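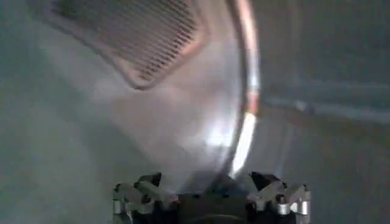 *Skeltow, June*

**Abridged or the full thing? The Granduden diaries on audio**

**mossy_kettle**

Evening all. I've just finished the Eltine recording of the Granduden lighthouse diaries, the one read by Branwen Ifans, and I've got to talk to somebody about it because my husband has gone to bed in self-defence. I loved it! I'd read the paperback years ago and thought the keeper was a bit of a dry old stick, all weather and lamp oil and complaints about the supply boat. Hearing it read out loud he's funny. The bit where he writes 2,000 words on a stolen ham had me stood in the kitchen with a tea towel over my shoulder, not moving.

Only trouble is I've now found out mine was the abridged version. There's a full one as well, same reader. Is it worth going back for? I don't want to spend a credit on extra fog.

**pagesandrain**

Get the full one. The abridgement drops nearly all of the second winter, and that's where he falls out with his assistant and they stop speaking and start leaving each other notes. You've basically missed the plot.

**Dunlin**

Going to disagree with pages there. I've done both and I thought the cut version was a kindness. The man was keeping a log for his employers, he wasn't writing for us, and there are stretches of the full one that are wind direction and nothing else. I fell asleep twice and woke up in the same gale.

**pagesandrain**

But that's what it was like for him, surely? You get to the day the boat finally comes and you're as desperate for it as he is. If somebody's already snipped out the waiting it's just a boat.

**Dunlin**

I can imagine waiting. I've been on the phone to the gas company.

**mossy_kettle**

Ha! I can see both sides. I mostly listen while I'm getting on with jobs, so a bit of wind direction wouldn't kill me, I can tune out and come back in.

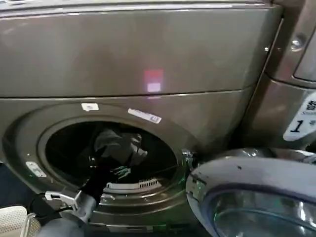
What I would mind is if the notes between the two of them are done in silly voices. Does she do the assistant differently? In mine he only gets a couple of lines and she reads them straight.

**pagesandrain**

She barely changes it. A touch quicker and a bit flatter. You always know which of them it is.

**tom_in_the_loft**

Can I be a nuisance and ask which text they're reading from? The old Phillips edition tidied up his spelling and his grammar, and a good few of the ruder remarks went missing while they were at it. I've got it here and there's a footnote on page 233 owning up to it. If the recording follows Phillips then "full" is stretching things.

**Dunlin**

It does, I think. She says so in the intro, or it sounded like it. I wasn't taking notes.

**pagesandrain**

Not on my copy she doesn't. Mine has the remark about the inspector's wife and I'm fairly sure that was one of the ones Phillips took out?

**tom_in_the_loft**

It was! Right, that's cheered me up. I'll have a listen to the sample tonight and compare the opening entries.

**mossy_kettle**

Well now I want to know what he said about the inspector's wife. Credit spent, it's downloading. Tom, let us know how you get on with the opening, and pages, whereabouts does the second winter start? I might skip to it first and be naughty.

**pagesandrain**

Part 2, a few minutes in, just after the goat.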